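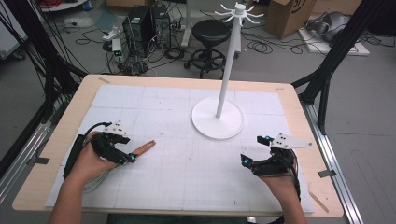
1/ Harnier comes back in August with a second season of six episodes, and the order in which Stumen will release them differs from the order in which they were shot. The first season was block-shot by location, and the timeline suffered for it. Anyone trying to follow it needed a chart. Take the white sheet on the table up there, with its faint gray squares and stray pencil marks: give each story day a square, mark each scene, and the gaps in season one show up fast. Episode four has two nights back to back.

2/ Season two fixes this on paper. Each episode now covers a single day, sunrise to sunrise, and the flashbacks are limited to the cold opens. Running times are more even as well. The longest episode last year ran 18 minutes over the shortest, and most of that was the ferry inquiry.

3/ Structure as announced: two episodes on the first night, then one a week. The recap is a separate file this time, so it no longer counts toward the running time shown in the app. People who log this stuff should reset their spreadsheets. 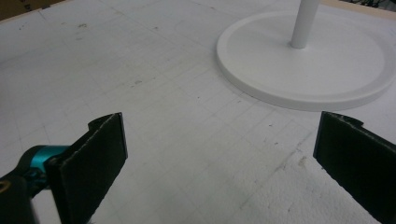
Zosthorpe, 19th July – Sqalli, which produces the show, screened the opener in the old customs hall for residents and a few press. I was in row F. Mild spoilers for the first ten minutes in the next post, none after that.

4/ The cold open is one take from the harbor office to the lock gate. No score until the gate closes. The body is found before the titles, the identification comes after them, and the harbor master lies about the tide table in his first line. You can check him against the board behind his desk if you pause. The writers clearly expect you to.

5/ Picture: darker than season one, though readable. The night interiors used to go to mush on a compressed stream, and the hall's projector can't tell us if that's solved. Sound: dialogue sits higher in the mix. I didn't miss a line, including the two in the engine room.

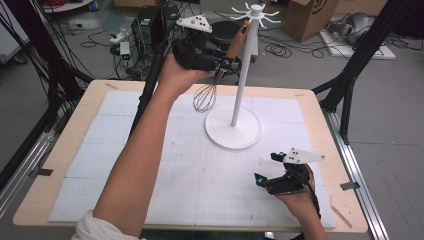 6/ Crowd work. The regatta sequence in episode three drew 2,000 applications for extras, according to the producers' talk after the screening. They didn't say how many were used. From the clip shown, the far bank is filled in digitally and the near one isn't – look at the shadows on the steps.

7/ Still unresolved from last season: who moved the buoy, why the logbook has two hands in it, and what the insurer knew. The opener touches the logbook only. I'd expect the buoy to wait until the regatta, given how much of the clip is shot from the water.

8/ One correction to my thread from last year. I put the ransom at 2,000 and said the currency was never stated. It is, on the envelope in episode two. Thanks to the several people who sent the timestamp.

9/ Next thread when the second clip is out. Replies are open for timeline questions. Please don't post anything from past the ten-minute mark if you were in the hall too.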